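Getting an old desktop ready to give away

My cousin Modupe Okafor wanted a homework computer for her kids, and I had one gathering dust. Mine had 137 folders of photos on it, so give yourself an evening!

Step 1: Copy your files
I use two drives – one stays at my house, one goes to my sister's. Open a few photos from each copy before moving on.

Step 2: Sign out of everything
Email, music, the browser (I always forget the browser).

Step 3: Open the side and look around
Unplug it first, then touch bare metal.

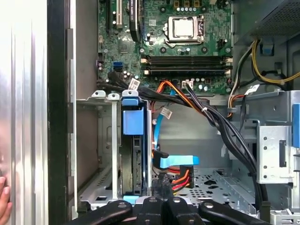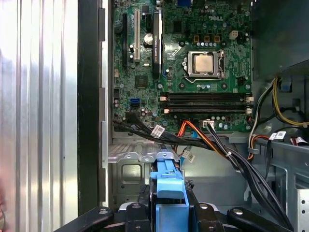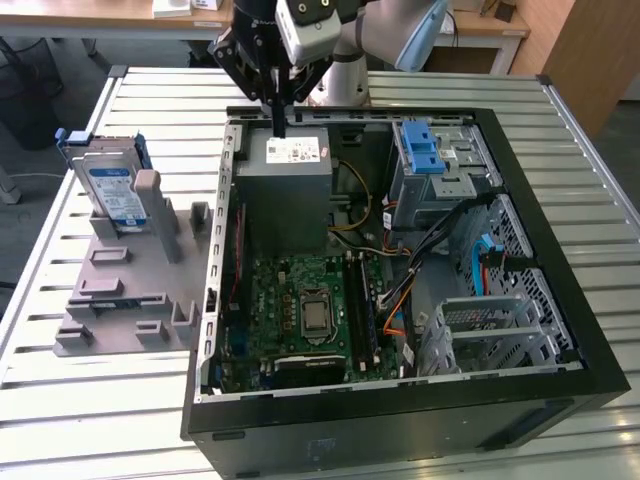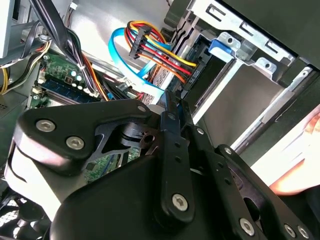 Step 4: Write a note
Put the new login on a card and tape it to the box.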